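Selling prints to raise money for the land trust - worth it?

Clevmont Photo Club Forum > Projects and Fundraising

ktehrani_negin
Posted January 17, 2021
The land trust has asked if the club would do a print sale in May. Last time we did calendars and got stuck with two boxes of them. I'm thinking matted 8x10 prints this time, members donate the file and the trust keeps whatever is left after printing. Has anyone here run one of these? I mostly want to know what to charge and who to print with.

edem_a
We did one at my old club in Sulemana. 180 prints on the tables and we sold a little over half. Birds went first, then anything with the river in it. Landscapes from other states hardly moved. People want a picture of a place they walk in.

Don't mat everything ahead of time. Mat one of each and take orders for the rest.

marshlight
I would not do prints at all. Note cards. A person who won't spend $35 on a print will spend $12 on a pack of cards, and then they come back at Christmas. The trust could keep them at the front desk all year.

ktehrani_negin
Cards were my first idea, but the printer I called wanted a minimum order of 1,000 and we can't pay for that up front.

marshlight
Call a different printer. Levitel does short runs. I had three designs done there last spring and the paper was fine. The blacks were a bit flat on one of them, but it was a night shot and I had it too dark to start with.

Yaw Amissah
Levitel is fine for cards. I wouldn't use them for prints. Two of my heron prints came back with a green cast and they told me it was my monitor. My monitor is calibrated. Clurkex redid the same file with no changes and it was right.

marshlight
Did you send it in sRGB or Adobe RGB? They only take sRGB.

Yaw Amissah
sRGB. I have been doing this a while.

edem_a
Can we stay on the sale. Negin, one more thing. Get permission in writing from each photographer, even if they're in the club. We had a man who donated an owl picture and then got upset when the group put it on a tote bag. He had only agreed to prints. One paragraph on paper would have saved a lot of phone calls.

ktehrani_negin
Good point. Sena said she would draft something. I'd like it to say prints and cards, for this sale only, and the photographer keeps all the rights.

Sena K
I have a draft, will send it tonight. It does not cover use on the trust's website. Do we want it to? I would say no unless they ask, and then it's a separate form.

marshlight
They will put them on the website. They always do. Better to have it in there from the start.

Sena K
Then it should be a box the photographer can check or leave blank.

korkor_ag
Coming in from the table side of things. I worked the last sale and the flat stacks were a problem. People lift from the bottom and bend the corners. Stand the prints up in something so they can be flipped through like records. Plastic baskets work and they wipe clean.

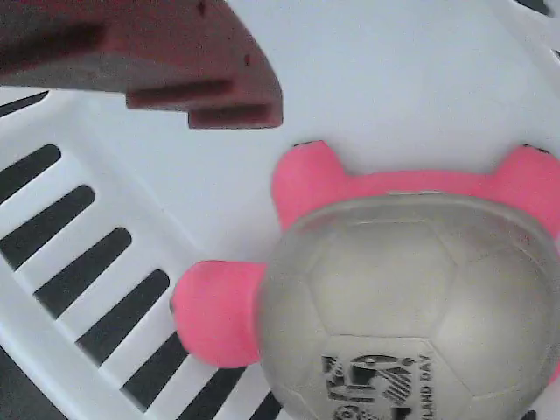 White basket, slotted side

edem_a
Agree on standing them up. Use sleeves though, or the edges get chewed up by noon.

Yaw Amissah
Sleeves and a backing board. Without the board they slump over in the basket and curl.

ktehrani_negin
OK. Where I am now: one matted copy of each on the wall, sleeved copies standing up on the tables, and a small run of cards with maybe three designs. Prints from Clurkex, cards from Levitel. Price still open. I was going to say $30.

marshlight
$30 is too low with a mat. You'll clear almost nothing.

edem_a
$30 sleeved, $45 matted. Round numbers, so you don't need much change in the cash box.

Sena K
Draft is in your inbox, Negin. I left the price out of it.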